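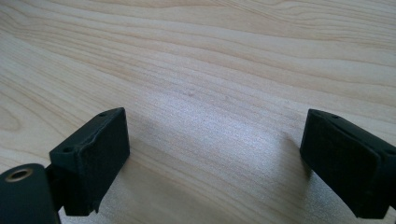
*Fig. 1. The two fingers of the hand-held gripper over the demo table, with nothing between them.*

# Visit report: open day at Mitsotakis-Vlachou

Intro to Automation, section 2
Visit date: 15/10/2019

I signed up for this visit late, mostly because Melina Economou from my lab group had a spare seat in her car, and I'm really glad I did. I had pictured a big hall with orange arms swinging car doors around. Mitsotakis-Vlachou is a lot smaller than that. They make end-of-arm tooling (the part that does the grabbing) and the whole workshop is one long room with offices at the back and a kitchen that smelled of burned toast the entire afternoon.

The open day was set up as stations you could wander between. I'm going to spend most of this report on the gripper station, because that's where I spent most of my time, and then say a bit about the other stuff at the end.

## The gripper station

Filippos Koutsoukos ran this one. He has worked on fingers and pads for years and talks about foam the way my uncle talks about tires. His tool is a gripper you carry in your own hand. You do the moving, the fingers do the closing, and the recording from it gets used later to teach an arm the same job. We had only read about this kind of thing in class, so getting to hold one was great!

The fingers are black blocks with a soft dark pad on the inside face of each. You can see in Fig. 1 that the pads aren't crisp at the edges, and the left one has picked up little light flecks, dust or lint I guess. I asked Filippos if he cleans them. He said yes, with tape, and then he made me do it.

There are small round holes along the top of each finger, which look like screw points. I wanted to know what they were for and forgot to ask, so I wrote to him afterward and haven't heard back yet. My guess is that they are for swapping in different finger shapes, but please treat that as a guess.

The task was simple to say: pick up a wooden block from the left side of the table, put it down on a paper square on the right side, open, back off, repeat. Everyone got a practice go and then a proper run. What I noticed, in no particular order:

- I came in way too high the first time and closed on air. Depth is hard when you're looking past your own hand.
- The fingers lean in toward each other, a little closer at the tips. I kept lining up the block with the base of the fingers, which was the wrong place to look.
- Squeezing harder did nothing useful. Melina figured this out long before I did.
- It's tempting to slide the block the last little bit instead of placing it. Filippos throws those runs out, so I lost two that way.
- My wrist got tired much faster than I expected.

Melina asked how many of these runs they need. For the block task they had 3,173 recorded so far, and Filippos said a new task usually gets a first try at 100 just to see if anything is badly wrong with the setup. I did 30 over the afternoon, with a break for coffee. I'd like to think the later ones were smoother, but I didn't time them, so that's only how it felt.

## The table problem

This part surprised me the most, and it's the part I'd like to follow up for my project. The demo table has a pale wood top, and a ceiling light was hitting it pretty hard. In Fig. 1 there's a big bright patch across the middle where the grain nearly washes out, and then a soft gray shadow by the right finger. To me it just looked like a table. Filippos said glare like that is a real pain for them, because a light-colored block sitting in a bright patch can get very hard to pick out in the recording.

I asked why they don't just paint the table black. He said they have a dark mat in a cupboard and use it sometimes, but customers have all sorts of tables, and if the arm only ever learns on a nice dark mat then it's going to struggle in somebody's packing room. So they mix it up: mat, no mat, blinds open, blinds closed. I liked that answer a lot. In our own lab we always do the opposite and try to make everything as tidy as possible before we record.

## Other stations

**Dorklow.** A sorting cell with a short conveyor, named after a street near the founder's first shop. It was down for half our visit with a sensor fault. I got to watch two of the engineers track it to a bent connector, and that was more fun than the planned demo would have been - they argued the whole way through and were very polite about it.

**Sakwood.** A test stand for wearing out finger pads. It opens and closes on a test piece all day. Loud. I took almost no notes here because you couldn't hear the guide, so sorry about that.

**Hustusness.** Their scheduling software. I'll admit I drifted off a bit. Melina has better notes and said she'd cover it in her report.

## What I want to do next

For the January project I'd like to try a small version of the glare question. We have the old gripper in the lab and plenty of desk lamps. The plan is to do the same pick and place under two lighting setups, with the lamp straight above and then off to the side, and compare how often our block detector loses the block. I'd keep the table, the block and the person holding the gripper the same (me, unless my wrist gives up).

Things I still need to sort out:

- whether our detector even saves the frames where it fails
- a block that's close in color to the desk, since ours is bright red and probably too easy
- how to fix the lamp in place, as the clamp in the lab slips
- asking Filippos if we can borrow a pair of worn pads to compare with our new ones

If anyone else in the section is thinking of a lighting project, come find me before we both hand in the same thing. The sign-up sheet for the next visit is on the lab door, and if you go, get in line at the gripper station first - the wait was pretty long by the time we left.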